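幽默科幻小说《Flukumia》不同版本比较及读者注释整理
学生科研训练项目结题报告

首页 > 学生科研 > 结题成果 > 人文类

提交日期:2019年1月6日

摘要

本项目以长篇幽默科幻小说《Flukumia》为对象,比较其初版与后出修订本之间的文字差异,并对网络读者社区中长期积累的注释条目进行收集、核对与分类。项目组完成了异文对照表、注释条目库及配套检索页面。本报告说明项目的来源、工作方法、主要结果和遗留问题,供学院评审及后续项目参考。

关键词:幽默科幻;版本比较;读者注释;译名

一、项目背景

《Flukumia》初版于1959年,由Bronditz出版社印行。小说讲述一名星际邮务员在投递途中不断被错误的行政手续所延误,最终抵达一颗以归档为唯一产业的行星。作品初版时反响平淡,后因广播改编而拥有较稳定的读者群,并在网络普及之后形成了以逐章加注为主要活动的读者社区。

国内研究界对该书讨论不多,已有文章大多围绕其讽刺官僚制度的主题展开,对文本本身的变动少有涉及。实际上,作者在修订时改动较大,若干常被引用的段落仅见于修订本,而部分评论将其当作初版文字加以论述。项目组认为,在进一步讨论作品的思想与风格之前,有必要先把版本情况梳理清楚。

另一方面,读者社区所作的注释数量可观,内容涉及典故、双关语、邮政术语以及广播版与小说版的差异。这些注释散见于多个页面,重复和矛盾之处较多,且有部分页面已无法访问。对其加以整理,既有资料保存的意义,也可为考察幽默科幻的读者接受提供材料。

二、研究目标

项目立项时确定的目标如下:

(一)完成初版与修订本的逐章对照,编制异文表;
(二)收集可访问的读者注释,去除重复条目,核对其所引文句;
(三)对注释进行分类,并在此基础上撰写分析文章;
(四)建立可供校内师生使用的检索页面。

立项申请中原列有“试译重点章节”一项,中期检查时根据评审意见取消,相应工作时间转用于译名问题的讨论,结果见本报告第五部分。

三、材料与方法

(一)底本

初版采用Marinho文库所藏本,由项目组成员在阅览室内抄录异文。该本缺封底,正文完整,书页间有前任藏者的铅笔标记,抄录时未予采录。修订本采用Bronditz出版社的平装重印本。因初版不允许整本复制,项目组以修订本为工作底本,逐段与初版比对,发现差异后抄录初版文字并注明页码、行次。

(二)注释来源

注释主要取自读者社区的公开页面。项目组在抄录时保留原署名(多为网名)、发布页面及所注章节,不对原文作润色。凡已无法访问的页面,仅收录其他页面完整转引的部分,并加以标记。依照学院有关学术规范的要求,报告及检索页面均不公开网名与个人信息之间的任何对应关系。

(三)处理流程

异文与注释统一录入Witex表格系统。每一条目由一名成员录入、另一名成员复核,意见不一致时提交例会讨论。分类标准在九月的例会上修订过一次,修订前已录入的条目全部按新标准重新归类。原标准将双关语与典故合为一类,使用中发现许多条目难以反映差别,遂予拆分。

四、主要结果

(一)异文情况

经比对并剔除单纯的拼写及标点差异,项目组共确认实质性异文83处。从分布上看,异文集中在全书前半部分,尤以邮务员在中转站滞留的几章为多。从性质上看,可以归纳为以下情形。

其一为对话的压缩。初版中人物常就同一误会反复争辩,修订本往往删去中间的往复,使误会与结果直接相接,喜剧节奏明显加快。其二为叙述者插话的增加。修订本中,叙述者频繁打断情节,对某一行政表格的历史或某一星球的邮编规则作出解释,这类插话后来被视为该书最具特色的部分,而初版中相当一部分并不存在。其三为专名的更换。初版中若干地名带有明显的现实指涉,修订本改用自造词,讽刺对象由此变得较为宽泛。

尤需指出的是,研究文章经常引用的“归档员独白”一段,在初版中仅为一句舞台提示式的短语,扩展为整段独白是修订时的结果。以此段论证作者早期思想的做法,应当重新考虑。

(二)注释情况

去除重复之后,具有较完整论证的长篇注释将近100篇,短注另行编入附表。就内容而言,典故类注释质量最高,多数能够给出可查证的出处;双关语类注释争议最多,常见同一词语有数种互不相容的解释;术语类注释则显示,一部分读者具有邮政或档案工作的经验,对书中手续的荒诞之处有内行的辨识。

项目组注意到,读者注释在语气上往往模仿原书叙述者,采用一本正经的说明文体讨论细小问题,有时难以判断某条注释是在提供信息,还是在延续小说的玩笑。对此类条目,项目组单设“拟仿”标记,不作真伪判定。分析文章即以这一现象为重点,讨论读者如何通过加注的形式参与作品世界的扩展。

(三)检索页面

检索页面已完成测试,可按章节、类别及关键词查询,异文条目与相关注释之间设有互见。页面目前仅限校内网络访问。初版文字的引用长度,按照Marinho文库的使用规定控制在必要范围之内。

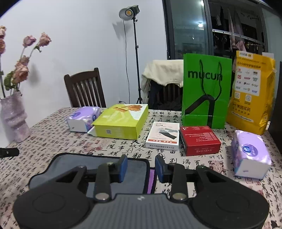
陆芷衡
文学院本科生,项目负责人、本报告执笔人

五、关于译名的讨论

该书在国内流传的2种译本对书名及主要专名的处理差别较大。一种译本对自造词全部采用音译,读者能够感到其陌生,但原词中的谐音笑话大多无从传达;另一种译本以意译为主,有时借用民间俗语,可读性较强,但个别译名提前透露了情节。

项目组就此进行了小范围的讨论,初步意见是:在叙述者专门加以解释的自造词上,音译较为合适,因为后文的解释本身可以承担笑点;而一次性出现、又无解释的自造词,则宜采用意译或音意兼顾的办法。至于书名,各成员意见未能统一,报告及检索页面暂保留原文,不加译名。

讨论中还涉及语体问题。原书中大量公文套语来自当时的邮政告示,若译为今日通行的公文用语,能够保留其刻板之感,但年代色彩有所损失。此问题与前述译名问题相关,尚需结合更多章节加以考察,本项目不作结论。

六、存在的问题

首先,由于只能在阅览室内使用初版,比对工作依赖人工抄录,虽经复核,仍不能完全排除疏漏。后续使用者如引用初版文字,应以原书为准。

其次,广播改编本的文字脚本未能取得。读者注释中凡涉及广播版的内容,项目组只能照录,无法核实。部分异文可能是修订时吸收广播脚本的结果,这一推测目前缺乏直接证据,分析文章中已予说明。

再次,分类标准经过调整后,术语类与典故类之间仍有少量交叉,现行做法是归入主要类别并在备注中说明。若今后条目继续增加,应考虑允许一条多类。

七、经费与成果

项目经费主要用于购置图书、支付文献复制费用以及往返Marinho文库的交通费,各项支出均在批准预算之内,明细见结题表附页。

项目成果包括:异文对照表一份,注释条目库一份,检索页面一个,分析文章一篇。分析文章已提交学院学生论文报告会,修改稿将收入学院内部论文集。Witex系统中的原始数据已导出为通用格式,交学院资料室保存,供后续项目申请使用。

八、后续工作建议

建议后续项目优先查访广播脚本的下落,并就归档行星诸章进行更细致的文体分析。检索页面的维护工作拟移交下一届科研训练小组,交接说明已随数据一并存放。校内师生如发现条目有误,可通过页面下方的勘误表提交,由维护小组核对后更正。

附件目录

附件一 初版与修订本异文对照表
附件二 读者注释分类标准(修订稿)
附件三 短注附表
附件四 检索页面使用说明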